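Section 4: Running the open-day demonstration

Welcome to the bit we enjoy most!

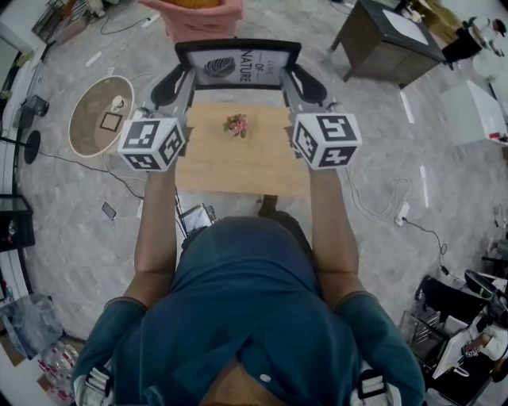 Visitors learn far more by holding the Mevia hand grippers than by hearing us talk, so get them going early. One session takes 8 minutes, and Flor Restrepo at Bidby has a spare pair if the hall gets busy.

1. Charge both grippers to at least 90 per cent before the doors open.

2. Clear a walkway round the demonstration area. Run cables along the wall where you can.

3. Fit the shoulder straps first, then hand over the grippers one at a time, left then right.

4. Ask the visitor to open and close each gripper a few times with nothing in it. Most people grin at this point!

5. Start recording and let them try a simple two-handed job, such as taking hold of both arms of a chair. Slow and steady is best.

6. Stop recording, take the grippers back and show the visitor their own movements on the screen.

Note: Keep fingers and sleeves away from the square patterns on the cubes. If tracking drops out, wipe the faces with a dry cloth and repeat step 4.

Note: The store holds 50 sessions. At Cáceres in February we filled it before lunch (a lovely problem to have), so copy files to the Ziltgate drive at midday.

Caution: Do not let visitors lift a chair above waist height.

Caution: Switch off both grippers before changing a battery.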